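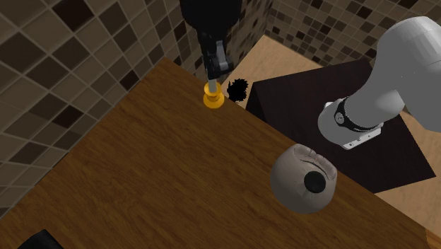 calado-sim

README / data card for the Calado pick set. Student robotics club project, simulated arm only. Last big edit by Catarina, small fixes by whoever was awake.

Search this repository
Go to file

## What's in it

1,284 episodes of one robot arm doing short tabletop tasks in simulation. Every episode has rendered camera views, joint positions, gripper command, and a text label for the task. No real robot data in here at all. If you want that, ask Gordon about the Nellari logs, seperate repo, different format, don't mix them.

Scene is always the same room - wood table, tiled walls, arm on the dark pedestal next to the table. Objects and lighting change. Camera moves a bit between episodes on purpose.

## Tasks

- reach: get the fingertip to the yellow piece, stop there
- pick: grab the yellow piece, lift, hold
- place: pick, then put down at the goal position
- push: slide it, gripper closed

The yellow piece is the main target everywhere. Round base, narrow waist, smaller round top. We call it "the pawn" in the labels. Some early labels say "spool", same object, same mesh. Matilde started renaming them and got through reach and pick. Place still has both. If you filter by text, filter for both words or you will lose episodes and wonder why.

Everything else on the table is a distractor. Distractors have no labels. Don't train a detector off this and expect it to know what they are.

## Splits

683 episodes in train that passed the full check. 91 in test. The rest are in extra/, which is a mix: failed grasps, timeouts, episodes where the object fell off the table, and a batch from April with the old gripper settings. extra/ is fine for pretraining or for looking at failures. Don't report numbers on it.

Test has distractor layouts that are not in train. It does NOT have new wall textures. So if your policy does great on test that says nothing about a new room. Vitória has a retextured room half done on the branch bumance-room, does not merge cleanly right now.

## Layout

train/
test/
extra/
meta/tasks.csv
meta/splits.csv
tools/replay.py
tools/check.py

Each episode is one folder. Inside: frames/, state.csv, label.txt. state.csv has one row per frame. First column is sim time in seconds, not frame number. People keep getting this wrong.

## Getting started

Clone, make a fresh environment, install requirements.txt. Then

python tools/replay.py train/[episode folder]

Should open a window and play it back. If the window is black you're probably on a machine with no display, add --offscreen and it writes the frames to out/ instead.

check.py goes through a folder and looks for missing frames, rows out of order, empty labels. Run it before you push anything. Slow on extra/, go get a coffee.

## How the episodes were made

Two ways. Most of reach and push is scripted, waypoints plus noise. Pick and place is mostly teleop by club members with a gamepad, so the motion is jerky and different people have different styles. Adeel goes in from the side a lot. Vitória comes straight down. There's a column for operator in meta/tasks.csv if you care (initials only).

Success is judged by object pose at the end of the episode, no human looked at every one. We spot checked place and found a couple where the pawn was tipped over but counted as placed. Left them in for now, see known problems.

## Known problems

- Tipped pawns counted as success in place. Threshold on height only, should check orientation too
- Gripper comand in the April batch is inverted (1 = open). Everywhere else 1 = closed. replay.py handles it, your loader won't
- Very dark parts of the gripper lose detail in low light episodes. Rendering thing. Bumping the exposure after the fact doesn't help much
- Distractors sometimes spawn touching the table edge and fall when physics starts
- Contact with the thin fingertips is twitchy. Object can shoot away if you close too fast. Keep closing speed low, the default in config is OK
- Wall tile pattern is busy and some small vision models latch onto it. Random crop helped us, a bit

## What it's for

Built for our entry in the Flerkum student challenge, then kept going. Good for: learning the pipeline, imitation learning baselines on a small set, class projects. Not good for: claims about real robots. The friction values are guesses. We never measured a real piece, there isn't one - well Matilde 3D printed one but it came out the wrong size.

New members: do reach first. Get a policy that gets to the pawn before you touch pick. Ask in the club channel, don't suffer alone for a week.

## Adding episodes

Branch off main, one task per branch. Put your initials in tasks.csv. Never write into test/. If you think test needs something, talk to Catarina. Big files go to the shared drive first, then the link script pulls them. Please no zips in the repo, we are still cleaning up from last time.

## TODO

- finish pawn/spool rename (Matilde)
- orientation check for place (Adeel)
- depth images, maybe. disk space
- merge bumance-room
- write down the camera intrinsics somewhere that isn't Gordon's notebook

## Credits

Catarina Rocha, Matilde Mota, Adeel Jafri, Vitória Aguiar. Gordon Sawatzky advises and pays for the disk.

Last updated: Sep 29, 2018

© Calado student robotics club | Contact the maintainers | Back to top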